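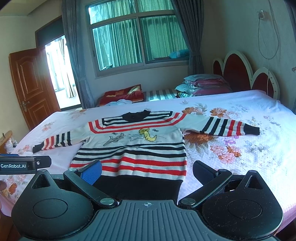
Hand-held gripper checklist – garment folding at home
Filled in 2020-04-20, Vastley home round, unit 304

I do this list before every folding session and again when I swap rooms. Items are marked OK, FIX or NOTE, and my comments go underneath so whoever picks up the unit next knows what I was thinking.

PART A – THE TOOL

1. Finger pads seated and flat. OK
One blue, one black on this unit. The Kurken sheet lets you run mixed colors as long as both pads have the same texture grade, so check the grade on the bag before you fit one (I didn't the first time, and had to pull it off again).

2. Fingers open and close freely, no grit at the pivots. OK
Ten slow squeezes, then ten quick ones. A tiny click on the way out is fine. A click on the way in goes to the bench.

3. Body clean. FIX
Lint and dust specks on the dark surfaces again. Knits shed like crazy! Wipe with a barely damp cloth, never spray. I'd love this to be a rule between garments and not just between sessions.

4. Mounting bracket tight. OK
Hand-tight plus a quarter turn. Please don't lean on it with the driver.

5. Squeeze counter below service limit. OK
Reads 1,542, and pads get changed at 3,000. Plenty left.

PART B – THE ROOM

6. Work surface big enough for the whole garment, sleeves out. OK
The bed is great for this. The sweater lies flat with both sleeves spread and there's still bedspread to spare.

7. Pillows and blankets out of the working area. NOTE
They're up by the headboard, fine by me. The crumpled light blue cloth in front of the red pillow is a judgment call – I'd move it before doing anything with a wide reach.

8. Cords clear of the operator's arms. NOTE
White cable looping down from the high outlet, past the side of the headboard. Stay on the open side of the bed and you won't meet it.

9. Doors and walkway. OK
Door open, and I leave it the way I find it. Malik rules say never block the way out with cases, so ours go against the wall.

PART C – THE GARMENT

10. No pins, tags or loose threads that could catch a finger. OK
Run your hand over it, inside too. Go slowly over embroidery like the cat-like figure on this one. Pads can snag a stitch, and then you owe somebody a sweater.

11. Grip test on a hem or cuff first. OK
Start on the thick ribbed parts. Limit for knits is 200 grams of pull on the Zakovus scale.

12. Start position. OK
Fingers open on either side of the lower part, garment flat, and count to two before the first move.

Still open: item 3, and the pad order, which I'd like in before August.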